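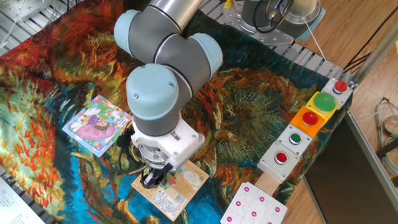 June, pm. Planner branch, Trollovlow segmenter still on the old weights. Mask keeps bleeding from the piece into the cloth, and no wonder, the piece in the fingers is orange and green and the sunflower print around it has plenty of orange too. Depth doesn't help at that height, edge is 2 mm of nothing. Tried dropping the hue channel, masks got smaller but at least they stay put. Kipchumba wants to keep the cloth on, says a plain background would only hide the bug. Fine.

Loop timing: planner replans every 800 ms, perception comes back in 400 if the crop is tight. Full image is much worse, didnt log it.

Button boxes now in the collision model as one long box along the right side. Crude. Niilo to split it into separate hulls so the wrist can pass closer. Box poses still hand typed in the Lodum config, someone please fix that before Oduor re-calibrates.

Wrist flip near the girl puzzle: IK picks the far solution, cable loop goes tight in sim. Added joint 6 cost, weight 10. Better, not tested with the gripper closed.
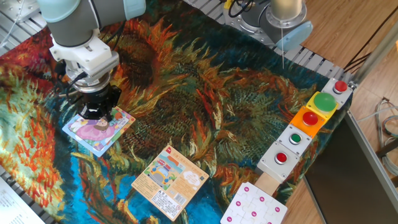
Tomorrow
- retrain on Esther's crops, incl. the white puzzle with magenta dots
- log full-image timing too
- ask Atieno abuot the Rildale driver timeout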